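What I Saw at the Robot Open Day

Have you ever watched a robot try to tidy up? I have! I went to the open day at the Stostau robot lab, and I stayed so long that my feet hurt.

Before we went in, we each got a sticker and two rules: stay behind the yellow line and don't shout when something falls. (I broke the second one. Sorry, Stostau!)

Now, you might think a robot that picks things up has an easy job. You do it all day long, with spoons and socks and crayons. But your brain has had years of practice. A robot arm has to work out where a thing is, how wide it is and how hard to squeeze. Squeeze too softly and it slips. Squeeze too hard and, well, say goodbye to your banana.

The arm I liked best had a gripper at the end. A gripper is a robot's hand, and its fingers open and close a bit like yours do when you pinch a cookie. I made up a name for it, Mullo, and I called it that all afternoon.

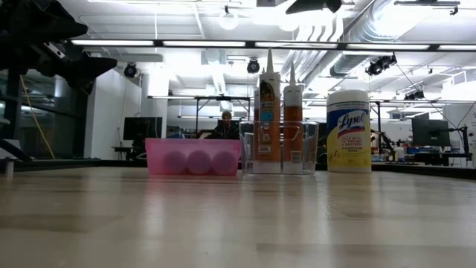
Mullo's black gripper is up in the left corner. Can you find the three balls in the pink bin?

Look at how different those things on the table are! Balls are round and like to roll away. The tubes are tall with long pointy tips, so a gripper has to think about tipping them over. And you can see through the pink bin, which is tricky for robots, because their cameras sometimes get muddled by clear plastic and shiny reflections.

So how does a robot get better? Practice! One of the people at the lab told me a robot might try the same move 1000 times. I got bored brushing my teeth for two minutes this morning, so I was very impressed.

Want to try being a robot at home? Put on a pair of thick oven mitts, close one eye and move 10 blocks from the table into a bowl. You can only use one finger and your thumb. My best go was terrible and most of mine ended up under the couch.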